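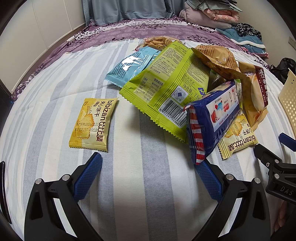

Is a floor-standing quilting hoop worth buying if you already have a lap hoop?

It's worth it if you hand quilt anything bigger than a crib quilt and your shoulders complain afterward. For smaller projects, keep the lap hoop and spend the money on batting.

The one I bought is the Kartha floor hoop, the 22-inch round on the tilting stand. It cost me $159 plus shipping, and the shipping was its own small adventure in arithmetic. I've had it since August and have put most of a double-size Ocean Waves through it, plus the border of a wall hanging I'd been avoiding for two years.

Assembly. The instructions are one sheet, folded into eighths, and the drawings appear to have been made by a person who had heard the hoop described over the phone. The sheet says fifteen minutes. I took 40, ten of which went to a bolt marked F that is the same as the bolt marked D. Put the feet on last, whatever step 3 tells you. Once together it stands level on a wood floor and slightly less level on carpet, and I say that as a person whose carpet is older than her marriage.

The stand tilts, swivels and goes up and down. Tilting is wonderful. You loosen one knob, tip the hoop toward you, tighten the knob, and your needle hand is where a needle hand would like to be. Swiveling is fine. Up and down is done with a pin and a row of holes, and the holes are spaced for two kinds of people, the short and the very tall. I sit on a cushion and am briefly very tall.

I used to own a Bultov, the one with the square frame that everybody's guild has in a closet. The Bultov holds tension better, no question. It also weighs as much as a calf and has to be carried through doorways sideways. The Kartha I can pick up with one hand and move to the window when the light goes around the house after lunch, and I do that most days. With the Bultov I waited for the sun to come back.

Tension on the Kartha is good for straight stretches of quilt and a bit moody at the corners. The outer ring closes with a screw, and after an hour of stitching it wants another half turn. Wrapping the inner ring with cotton twill tape helped a great deal. Three yards of half-inch did it, overlapped a little and tacked down with a few stitches. They could do this at the factory, but then I suppose they would have to charge for the tape.

The finish is the part I'd send back if I could send back a finish. It's smooth where you look and rough where you touch, mainly along the bottom of the outer ring. I went over it with fine sandpaper and a little paste wax and let it sit overnight before I put a quilt anywhere near it. Do that outdoors. I did not do that outdoors.

Satish Venkataraman from our Tuesday-turned-whenever group tried it for an evening and has asked me for the order number, so put him down as a yes. He ties his quilts, which the rest of us have learned to live with, and he says the hoop is handy for keeping the layers flat while he works out from the middle. He also managed to pinch his thumb in the swivel. There is a gap under the bracket that is exactly one thumb wide, and it ought to be covered.

A few smaller matters:

The legs come off for storage, but you need the hex key, and the hex key will leave you. Tape it to the underside of a foot.

There's a thread tray. It holds one spool, a thimble and nothing else. My scissors hang off the tilt knob on a ribbon.

Cats. The base is wide enough that ours can't tip it, though he can and does lie in the quilt from underneath like a man in a hammock.

The replacement screw set is sold separately by Darnis, who also carry the bigger 29-inch ring that fits the same stand. I have not tried the bigger ring. My arms are the length they are.

Stitch quality is what people ask me about, and I can only tell you that mine is a little more even than it was. I'm getting five to the stitch stack on the needle without puckering the back, where on the lap hoop I'd load three and hope. Some of that is the tilt and some of it is finally buying decent betweens.

Would I pay $159 again? I would, grumbling, and I'd order the twill tape at the same time. At $217, the price of the version with the walnut stain and the brass knob, I would not. It's the same hoop with the same bolt F.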